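Chapter 11
Trays and the Carrying of Utensils

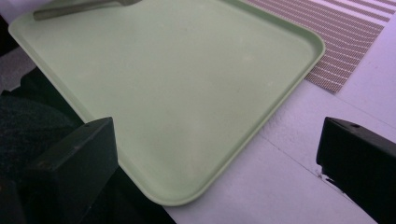
Chiharu Hayashi
Gilville School of Household Service

A tray is judged first by its lip. The shallow raised edge of the green tray shown at the head of this chapter is suited to light articles, such as a single utensil; deeper rims are treated in Section 2. Rounded corners are easier to wipe than square ones – a point to which the Bemgate course gives much attention.

Students should read page 337 before starting the exercises. The terms used are those of the Jellon handbook.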